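Workshop > Features > Automation

Two arms, one gearbox

At the Allport shared workshop, Evie Haworth and Jawad Bajwa have spent most of this year teaching a pair of black robot arms to assemble a small gear train. The parts are simple: spur gears, a bevel gear and a round plate with upright pegs. Each gear has to be lifted off the mat, carried level and lowered over its peg.

Bajwa wrote the control software, which he calls Drekero. It takes position from the joint encoders and corrects it 64 times a second. The first version, finished in February, closed the fingers at full force and tilted any gear gripped off-centre. The current one closes in 8 steps and stops when motor current rises.

Lowering is the harder half. The bore is only slightly wider than the peg, so a small error leaves the gear sitting on the rim. Haworth's remedy is a short spiral search under light downward pressure, limited to seven turns before the arm lifts and starts again.
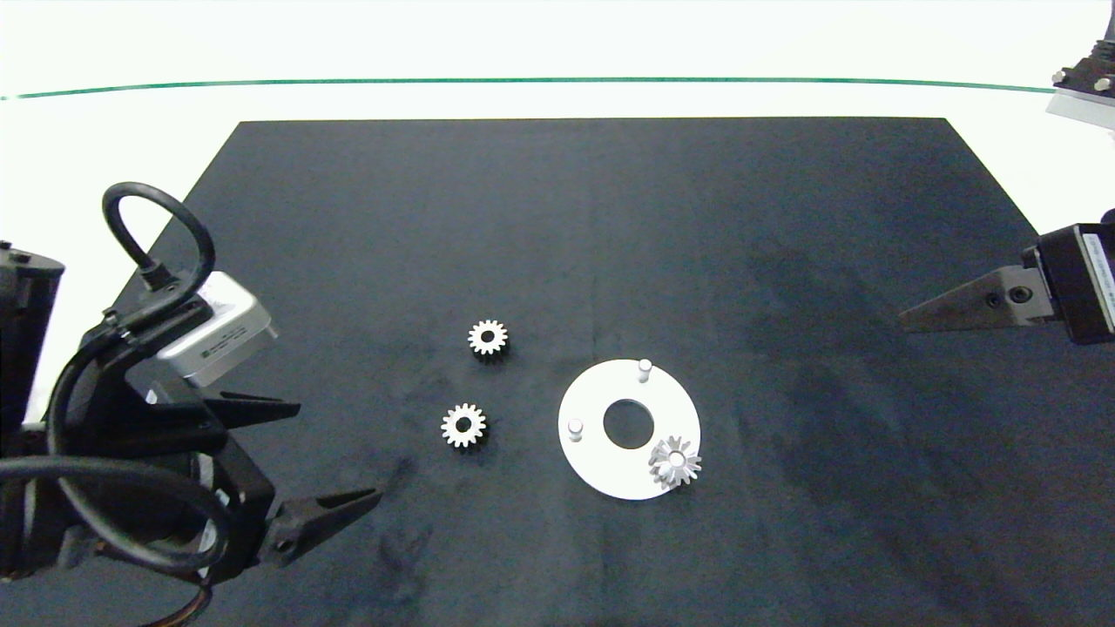
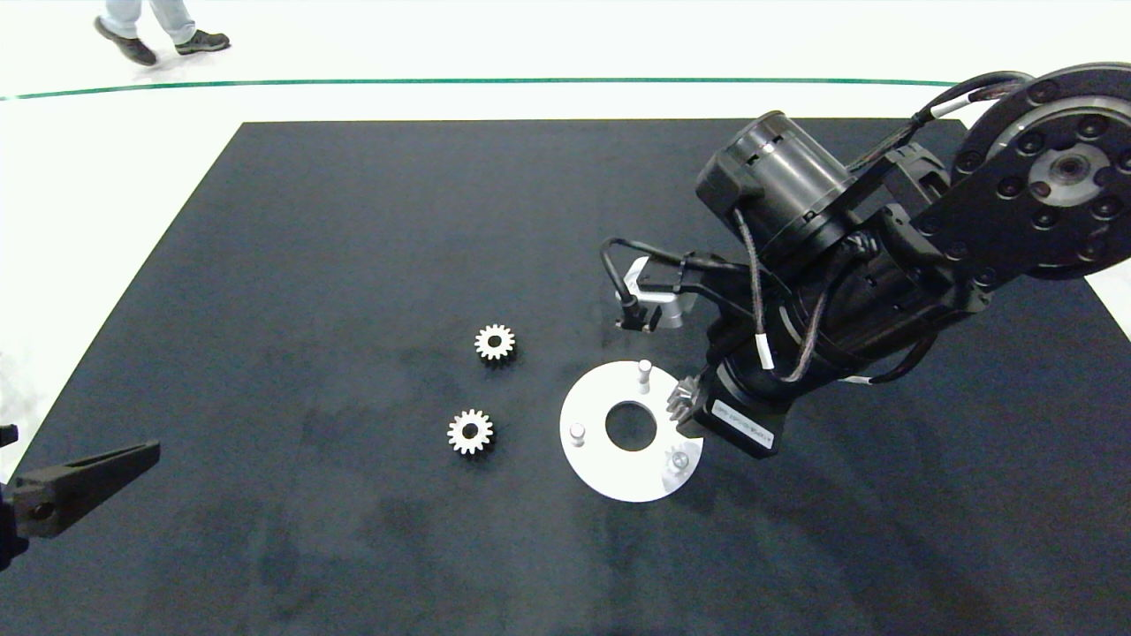 The plate and its pegs, with the two spur gears to the left.

What it cost

Roughly £2,000, excluding tools. The motors took most of it. Haworth would spend more on cable routing next time, as a snagged lead stops a run as surely as a software fault.

Last updated: Tuesday, November 7, 2023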